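# Collecting demonstrations at the Bultard bench: notes for October

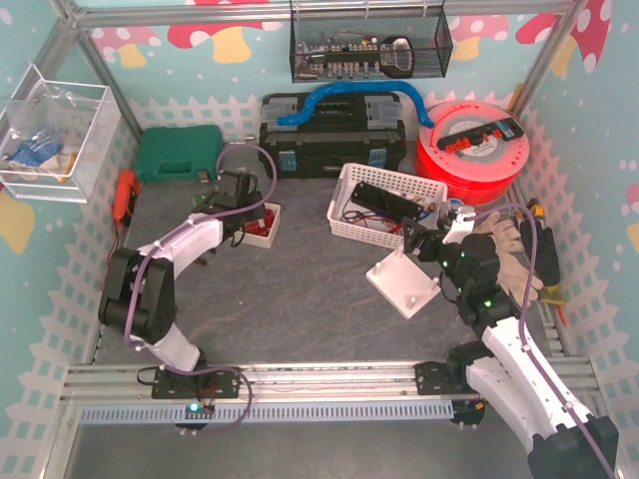 The Firalen set now holds 2,319 demonstrations, of which 1,766 have passed review. The remainder will be examined before any further training is undertaken. The present stage concerns workshop objects, and the bench has been stocked accordingly: a large black toolbox with a bright blue flexible tube over its lid, a red reel, a green tool case and a white perforated basket holding black and red cables. The patterned walls, with their mushrooms and picket fences, will remain in place until the stage is complete. A change of background part way through would make the two halves difficult to compare.

Operators are asked to observe the following:

- Begin each example with both arms at rest.
- Record failed grasps in full and mark them as such.
- Keep the purple cables clear of the grippers before starting.
- Stop after 300 examples of any one task – further repetition has added little.

Cables continue to be the weakest category. Rigid items were learned from fewer than 500 examples in the Demmont trial, and I do not expect the same here. My own preference is for slower demonstrations with fewer corrections, although the Breathnach guidelines permit either.

Labels for the second batch are still outstanding.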